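Ticket 2034
Site: Pidville, back bench
Category: cabling / USB
Opened by: Nazareno Bassi
Picked up by: Satish Amin
Priority: normal (was high, see below)
Status: closed, one follow-up

Original report (Nazareno)

USB lead on the back bench drops out. Scanner logs off in the middle of a job, comes back by itself a few seconds later, or doesn't and I have to pull the lead and push it back in. Had it all of June. Worse in the afternoon but that might just be when I use it most. Also the lead is always on the floor or hanging where people's knees are. Can someone swap it or fix it to something. Thanks

Asset tag on the scanner is 598. Hub is the Tavent one under the bench.

First reply (Satish)

Got it. Before I come over, can you tell me:
- does it drop when nobody touches the bench, or only when someone moves something
- which socket on the hub
- is it the lead that came with the scanner or a replacement

Don't tape it to the bench leg please. Last ticket from your side was tape residue in a socket.

Reply (Nazareno)

Only when something moves I think. Leaning on the bench does it. Socket nearest the wall. Lead is not the original, that one was too short, this is from the drawer.

Log from here on, Satish

Step 1. Look at the lead

Pulled the lead out completely, both ends. Black, thin. No brand printed anywhere I can find on it. Ran it through my fingers end to end, no flat spot, no nick in the jacket. Bend it hard just behind the plug and it springs back fine. So not a chewed cable, which was my first guess.

Thing is it's floppy. Has a bit of a curve in it from being coiled in the drawer and it wants to go back to that curve. Left loose on a bench it's going to walk off the edge by itself sooner or later. Length is 60 inches tip to tip, so plenty for this run, too much if anything.

Ground-side check: metal sleeve on the plug, pressed on both faces with a thumbnail, no movement. Good.
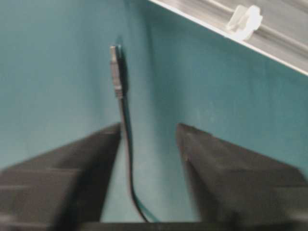 Step 2. Check the plug end properly

Did this one because people skip it. Looked into the open end with a flashlight. Contacts clean, no lint, no bent one. Wiped it anyway. Dry swab only, NO spray, there's a can of contact cleaner on the shelf that says plastic safe and I don't trust it.

It's a normal USB-A plug, metal sleeve, black molded body with the grip ridges on the upper part. The ridges matter for later. They are what you're supposed to hold. Nazareno showed me how he pulls it and it's by the wire, sideways, reaching under the bench without looking. Fair enough, you can't get your hand in there. But that's how sockets go loose.

Put it in my own laptop, moved a test file across it 59 times with a script while wiggling the plug. No drops. Lead is fine. Plug is fine. Closed that line of inquiry.

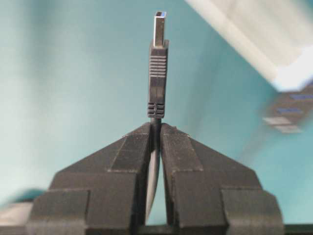
Step 3. Socket

Back on the hub, socket nearest the wall. Plug goes in with no resistance at all and rocks up and down. Moved to the next socket over, goes in firm, doesn't rock. Same lead same scanner.

Leaned on the bench with it in the bad socket – drop. Leaned on the bench with it in the good one – nothing. Did that a few times each to be sure. Had Nazareno lean on it too, he leans harder than me.

So: worn socket, worn out by the weight of the lead hanging off it plus getting yanked. If we just move it one socket over and leave it there we'll be back here in the fall with the same ticket.

Marked the bad socket with a dot of red paint pen. Do not use. Hub itself stays for now, the other sockets are ok.

Step 4. Where does the slack go

Options I looked at:

a) Shorter lead. Habte has them in stock but then it's tight when the scanner is moved to the far end, and tight is worse than loose for the socket.

b) Trunking under the bench. Nice but needs screws into the top and the bench isn't ours (landlord). No.

c) Use the aluminum rail. It's already there, it already has grooves along it, and Lesau sells white clips that push into the groove. Cable tie goes through the clip, leave the tie as an open loop, feed the lead through the loop. Comes out again whenever you want. No drilling.

Went with c. Had a bag of Lesau clips left over from the packing desk so cost is nil.

Step 5. Fit the loops

Notes for whoever does the next bench, took me two tries.

Take the rail as it is, don't unscrew anything. Wipe the groove first, there was a lot of dust in it and the clips won't seat over dust, they feel in but they pop out when you pull.

Clips go in at a slant and then turn. If you push them straight you'll split the foot. I split one. Spare ones are in the bag.

Ties: white, the medium ones. Do NOT pull them down tight. You want an open loop, sort of teardrop shape, big enough that the plug goes through plug and all. I did the first ones too small, wire fit but the plug body didn't, so had to cut and redo. Test each loop with the plug before you trim the tail.

Trim the tail flush. Use the flush cutters not scissors, scissors leave a point and the point gets your wrist.

Face the loops all the same way, so you can go down the line in one movement.

Step 6. Feed the lead

Hold the plug by the body. Metal end first. Start at whichever loop is nearest the scanner side and work along. Don't drag the whole cable through in one go, bring a bit of slack up, pass through, bring a bit more. If you drag it the curve in the wire twists and the plug turns over and catches on the loop.

It did catch on me once, at the first loop, backed it out a little and tipped the plug down and it went.

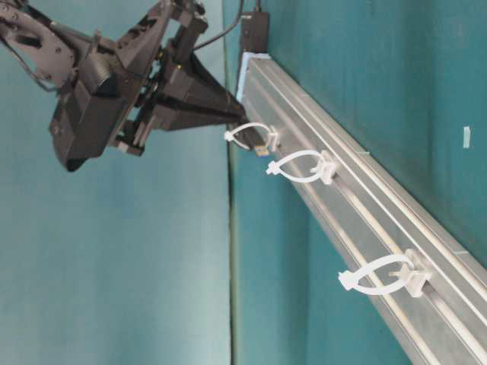
Leave a hand's width of slack between the last loop and the socket. It should hang in a soft bend there, not a straight line. The loop takes the weight, the socket takes nothing. If it's straight you've pulled too much, push some back the other way.

Also keep the USB lead away from the other black cable at the end of the rail, the one going into the small black box by the pale blue end cap. Don't wrap ours around it.

Step 7. Retest

Plugged in, good socket. Leaned on bench. Nothing. Slid the scanner to the far end and back, lead moved through the loops without snagging, slack at the socket didn't change much. Bumped the rail with my hip, by accident, still nothing.

Asked Nazareno to run normal work on it for the afternoon and write down any dropouts.

Update (Nazareno, 4:40)

No drops. One time it beeped but that was low battery on the handheld, diffrent thing. Floor is clear which is already better. Question, can I take the lead out if I need the scanner at the front counter?

Reply (Satish)

Yes, that's why the loops are open. Unplug by the ridged bit, not the wire. Then draw it back through, slowly, one loop at a time. When you put it back follow step 6. Takes maybe a minute.

If you're doing that every day tell me and I'll leave you a second lead at the counter, would save the wear.

Update (Nazareno)

Not every day. Couple times a week. Second lead would be nice though if there is one

Reply (Satish)

There is one, will drop it off. Labeled COUNTER in silver pen. Please don't let it migrate to the back bench.

Update (Nazareno)

Next question sorry. One of the clips turned a bit when I put the lead back, loop is leaning now. Did I break it?

Reply (Satish)

Probably not. They turn if you pull sideways. Pinch the foot, rock it square with the rail again. If it clicks it's fine. If it won't stay the foot is cracked, replace from the bag, bag is in the top drawer left of the bench with the red swabs.

Update (Nazareno)

Clicked. All good.

Summary for the record

Symptom: scanner 598 disconnects when bench is moved or leaned on
Cause: worn socket on Tavent hub, from hanging weight and pulling on the wire
Not the cause: lead, plug, scanner
Fix: moved to next socket, bad socket marked red, lead routed through open tie loops on the rail with Lesau clips
Parts used: clips and ties from existing bag, one clip wasted, a couple of ties cut and redone
Time on site: roughly two hours incl. the redo

Follow-up, open

Replace hub at next order. Not urgent. When it comes the new one should go up on the near side of the bench where a hand can reach it, not underneath at the back again. Need to check the power lead gets that far, haven't measured.

Front counter has the same setup with the lead hanging straight off the socket. No rail there so the clips are no use. Thinking stick-on bases, but the counter edge is that textured stuff and nothing sticks to it. Will open a seperate ticket.

Setting this to closed. Nazareno reopen if it drops even once, don't wait a month this time please.

Satish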